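The Slow Return of Proper Toast

I was 13 when my gran decided I could be trusted with the bread knife, and I have been cutting wonky slices ever since. One end as thick as a paperback, the other thin enough to read through. She never minded. The thick end went to my grandad and the thin end went to the dog, and everybody got their butter.

I thought of those slices a lot this spring, when I moved to Flerkmont and found that the whole town seems to be mad about toast. There's a toast night at the pub. There's a bakery, Kudwood, where people queue from half past six in the morning for a loaf meant to be eaten the day after you buy it (they will tell you so at the till, quite sternly). My neighbour Oľga Koubek bakes two rye loaves a week and leaves one on my step if she likes me that week.

It was Oľga who put me right about stale bread. I'd always thought of toasting as a rescue job, what you did when the loaf had gone past sandwiches. She says a day-old loaf is the whole point. Fresh bread is full of moisture, so it steams in the middle while the outside goes hard, and you end up with something like a warm flannel in a cardboard box. Leave it overnight and it browns evenly, right through to the corners.

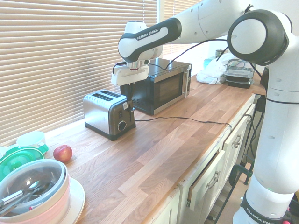
Then there's the butter question, and oh, people have views! Shaohua Lei, who runs the bread stall at the May market, butters the second the toast is up, so it all sinks in and goes glossy. I'm the other way. I like to wait a minute, stand the slices up against each other like a little tent, and then put the butter on cold so you get teeth marks in it. We argued over this for most of a morning while a queue built up behind me.

Shaohua's stall sold 761 loaves over the May market, and the one I'd fight you for is the seeded white. It costs more than I used to spend on a week's bread, I admit. But I get eight breakfasts out of it, plus crumbs for the top of a macaroni cheese, and I've stopped buying the sliced stuff that went blue in the cupboard while I was away.

As for toppings, I've gone backwards. I did the avocado years, I did the ricotta and honey. Now it's marmalade on weekdays and sardines when I'm feeling brave, with lots of pepper and a squeeze of lemon. Oľga has hers with plum jam so dark it's nearly black, and won't give me the recipe until I've lived here for a full winter.

My slices are still wonky, by the way. I bought a bread guide, one of those slotted boxes, used it twice and put it in the shed. The dog next door gets the thin ends now.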